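Forum > Küche & Haushalt > Geschirr, Schüsseln, Kleinkram

Thema: Grüne Plastikschüssel mit Knubbel innen im Boden — wofür??

bontu_b
Hallo zusammen, kurze Frage, muss gleich los. Hab aus einer Haushaltsauflösung in Stanenbridge eine Kiste Küchenzeug mitgenommen. 13 Teile für nen Zehner, das meiste klar (Siebe, Deckel, ein Messbecher ohne Henkel). Aber eine Schüssel versteh ich nicht. Knallgrün, Plastik, glänzend, flacher Boden. Und im Boden sitzt so ein kleiner runder Zapfen, steht hoch, fest mit dran. Kein Loch. Was kommt da drauf? Fehlt was?

Foto mach ich noch, Handy grad leer.

ebere_og
Salatschleuder. Der Korb sitzt auf dem Zapfen und dreht sich. Korb fehlt halt. Hatte meine Tante genauso, nur in Orange.

Kruemelkiste
Ja, Salatschleuder, hätt ich auch gesagt. Wie gross ist die denn?

bontu_b
Nicht gemessen. Bin erst abends wieder zuhause

sosina.dinsa
Wär ich vorsichtig mit Schleuder. Bei unserer alten ist der Zapfen spitz und aus Metall, damit der Korb leicht läuft. Rund und stumpf aus Plastik kenn ich eher von Rührschüsseln, da wird so ein Einsatz draufgesteckt. Oder Anguss! Also vom Spritzguss, die Stelle wo das Material reinläuft. Dann hat das Ding gar keine Funktion.

ebere_og
Anguss ist doch aussen am Boden und nicht innen?? Und auch nicht so hoch dass man ihn Zapfen nennt.

sosina.dinsa
Kommt aufs Werkzeug an. Hab 30 Jahre lang Teile aus der Form geholt, gibt alles.

ebere_og
ok ok. Bleib trotzdem bei Schleuder

adanech_T
Mal ne andere Richtung — Napf? Es gibt Hundenäpfe mit was in der Mitte, damit der Hund nicht so schlingt. Unser alter Napf von Dalisay hatte das, allerdings drei Stück davon und viel dicker.

Kruemelkiste
Ein einzelner kleiner Knubbel bremst keinen Hund. Meinen jedenfalls nicht, der frisst drumrum und ist in 30 Sekunden fertig

adanech_T
War ja nur ne Idee

hamdia
Misst mal den Durchmesser vom Zapfen, und guck ob er Schleifspuren hat. Wenn da mal ein Korb drauf lief sieht man das, oben matt oder so ein feiner Ring. Wenn er rundum glänzt wie der Rest, wurde er nie benutzt oder es ist keine Schleuder.

Und probier mit Wasser: 300 ml rein, gucken wie hoch das steht. Bei Rührschüsseln ist der Zapfen dann meist unter Wasser. Nicht wissenschaftlich aber bitte.

sosina.dinsa
Das mit dem Wasser sagt doch nix aus, hängt komplett von der Bodenfläche ab.

hamdia
Deshalb "nicht wissenschaftlich" :)

bontu_b
So, wieder da. Gemessen hab ich noch nicht, Lineal ist bei meiner Tochter im Ranzen. Unterm Boden steht nix, kein Hersteller, kein Löffel-Gabel-Zeichen. Wasserprobe gemacht, 300 sind knapp drüber, 400 sowieso. Schleifspuren — keine Ahnung, seh ich ohne Brille nicht.

Nächste Frage, darf ich da überhaupt Essen rein tun? Riecht nach nichts.

Kruemelkiste
Ohne Zeichen würd ich nichts Heisses und nichts Fettiges rein. Äpfel, Zwiebeln, klar.

ebere_og
Ach, Schleudern aus der Zeit hatten oft gar kein Zeichen. Meine Mutter hat aus sowas jahrzehntelang Kartoffelsalat serviert.

Kruemelkiste
Ist kein Argument aber gut

adanech_T
Frag doch mal drüben im Tellilov-Sammlerfaden, die haben alte Kataloge eingescannt. Da such ich auch immer Deckel.

bontu_b
Mach ich. Wenn der Korb noch irgendwo zu kriegen ist, nehm ich ihn, sonst wirds die Schüssel für Wäscheklammern. Jemand aus Drastadia verkauft grad einzelne Körbe, aber nur weisse und ohne Massangabe, hab mal hingeschrieben.

sosina.dinsa
Kauf bloss nix bevor du den Zapfen gemessen hast!! Die Körbe passen untereinander fast nie.

hamdia
+1, erst messen.

bontu_b
Jaja kommt. Foto jetzt, Masse reich ich nach

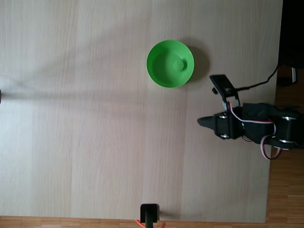
Die grüne Schüssel von oben, mit dem Knubbel im Boden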